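Search the community
Search
Popular searches: shift swaps, tip pooling, break rules

Our kitchen is getting robot arms for tray setup. How do I talk to my crew about it?

Posted by Matilde Arruda, 25th October

Hello everyone, and sorry in advance for the length, I tend to go on. I run the morning crew at Nododside, a catering kitchen that sends out 800 breakfast and lunch trays on a normal day. In January the company is putting in a two-armed station from Lenen for part of the tray line. The arms will handle pastries and whole fruit at first, and the hot food stays with us.

My crew is wonderful and most of them have been with me a long time. There are 13 of them. The company has promised in writing that no one loses a job, and I believe it, but people are hearing "robot" and going quiet on me at lunch. Lenen sends over pictures of simulated runs so we can see what sort of work they have in mind, and I've been passing them around so it feels less like a secret. I want to do right by these folks. What did you say to your people, if you've been through it? And what do you wish you had asked for before the thing was bolted down?
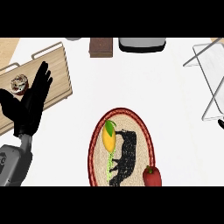
Skarnen: The first thing I'd ask is who gets called when it stops. At our place that job landed on whoever stood closest, and she still had her own station to keep up. It took a whole season of grumbling before it was written into anyone's duties or anyone's pay. Get that settled on paper, with a name for every shift. Also ask if the line speed is going up. Ours did, and the people after the machine felt it in their shoulders long before the office noticed. I don't hate the thing, for the record. I just wish we'd had that talk early.

Vieira

Oh, I feel for you, Matilde, I was in your shoes two years ago with a packing line and I lost sleep over it! What helped most was letting my people tell the installers how the work really goes, before any of the programs were final. Your crew knows which pastries smear if you look at them wrong and which trays wobble, and that kind of knowledge is worth a lot (more than I think the vendors expect when they walk in the door).

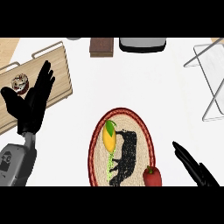
Ask for a paid afternoon where your crew sits down with the Lenen people and goes over the pictures together. We did ours with coffee and a big stack of printouts, and folks who hadn't said a word in weeks were suddenly pointing and arguing. With yours I'd start at that tray with the two handles standing up along one side and the little pastry sitting on it, and have your most experienced person talk through how she'd get hold of that pastry without wrecking the topping. Then the mango with its leaf still on, because I'll bet someone has an opinion about stems and leaves! Write everything down and send it in under their names. My crew stopped talking about "the company's robot" after that and started complaining about it like any other piece of equipment, and I took that as a good sign.

One more thing, and then I'll let you go. Rotate people through the station from the first week. We trained two and only two, and when one of them went on leave the other couldn't take a day off for love or money. It also made everybody else feel passed over. The raise for the training was small, but it mattered to people that it was offered to all of them.

dockside_ray

they said no layoffs at my job too. get it in writing

Comments

Matilde Arruda: Ray, it is in writing, but thank you, I'm going to read it again tonight with my glasses on. Vieira, I asked about the paid afternoon and they said yes!

pam_k: We got a one-time bonus of 1,520 dollars split across the crew when ours went in. Worth asking.

Skarnen: Good to hear about the afternoon. Bring up the line speed while you have them in the room.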